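**Revised table rules for two-arm cells**

The updated bench rules for the two-arm cells at Rirkedport come into force in March. Paterson and Wostau have agreed to follow the same text, so anyone moving between sites will work to one set of rules.

The main changes are these:

- Both grippers must be open and clear of the table before anyone reaches in to reset objects. A green light on the arm base does not count as permission to reach in.
- Keep 10 cm between any loose item and the table edge.
- Cables on the upper links are checked every 100 running hours, and the check is signed for in the cell log. Gripper pads are changed at 2000 hours, whether or not they look worn.
- Crockery that has been chipped comes off the table straight away. It may not be kept as a spare.

The old rule on household layouts caused the most questions. It was written for flat parts in trays and said little about racks, pegs or anything standing upright. The Grornari draft now treats these as raised objects, and arms must approach them at the lower speed setting – this applies to plates in a rack and mugs on a tree alike. 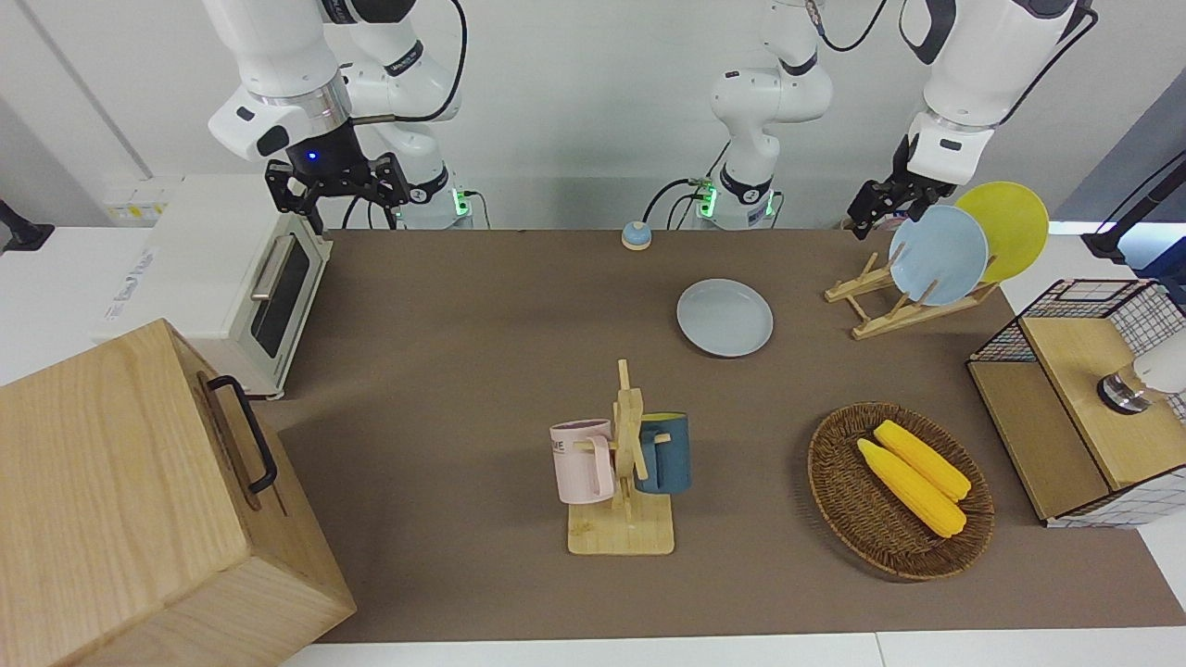

*A kitchen layout with raised objects: plates in the dish rack, mugs on the tree.*

Printed copies will be at each cell before the start date. Comments on the draft should go to the Rirkedport safety desk, quoting the rule number.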